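A Morning at the Dulevbridge Harvest Open Day

I had been meaning to go to the Dulevbridge open day for years, and in May I finally did it – my sister drove, I held the map, and we only missed the turn once! They open the old Rekemden packing halls and the gardens behind them, and for one morning you can wander wherever you please.

Lucyna Kołodziej met us at the gate with a thermos and a stack of paper maps. She has looked after the pear trees for longer than she would admit to, and she told us there are 291 of them now, counting the young ones along the wall. The oldest row came from the Zalewska nursery and still bears fruit, small and hard and wonderful in a cake (she gave me the recipe, and I have already lost it).

We went through the halls next, which smell of cardboard and apples even in spring. The sorting tables are gone, but the big scale is still there, good up to 635 pounds, and yes, we both wanted to stand on it.
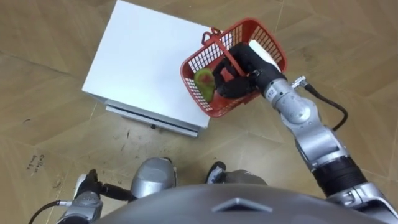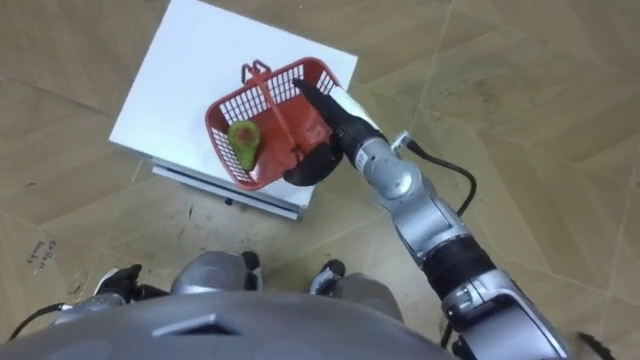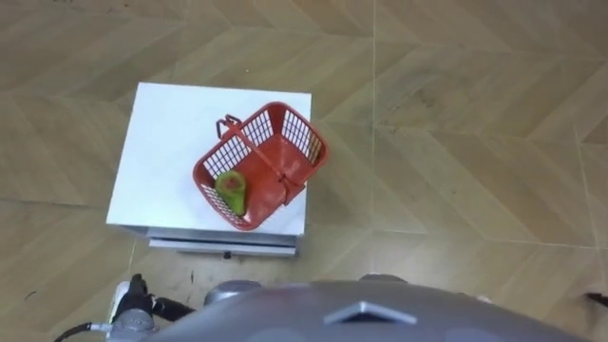 Red baskets always make me want to go shopping for fruit.

Lunch and the Long Way Home

Lunch was at the Valta café across the lane, soup and dark bread for me and a cheese pie for my sister, who did not offer to share. Get there before noon if you can, as there are only 50 seats and the line goes out the door. We sat by the window next to a couple who come every year for the plant sale, and they talked us into three currant bushes and a rhubarb.

Bus 103 stops right outside if you would rather not drive – though I don't know how we would have managed with the rhubarb.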